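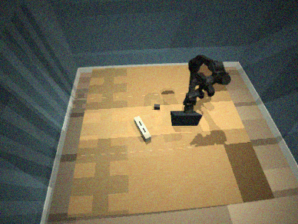 Latency is the whole game, Tipene Bright reckons, and anyone who has turned their head in a headset and felt the room arrive a moment late will know what he means.

Bright has been building Waaka, a two-player VR sailing game, since April, and I've spent far too many evenings in it. It's gorgeous! You haul on ropes, you shout at your crewmate, you duck the boom (I hit my own bookshelf doing that, twice).

The early builds made me queasy within 10 minutes. Then Yufang Xu came on board and rewrote the way the horizon is drawn, so it stays put while the hull rolls underneath you – a small change on paper, and a huge one in your stomach. She also threw out 53 shaders left over from the Nasbridge prototype, and the colour of the water is better for it.

Not everything is fixed. Recentring the view still drops you facing the stern now and then, and the harbour level stutters when all the gulls take off at once. Xu is working on the gulls first. Bright wants night racing in before the next test build, with lanterns, and has already modelled the lanterns.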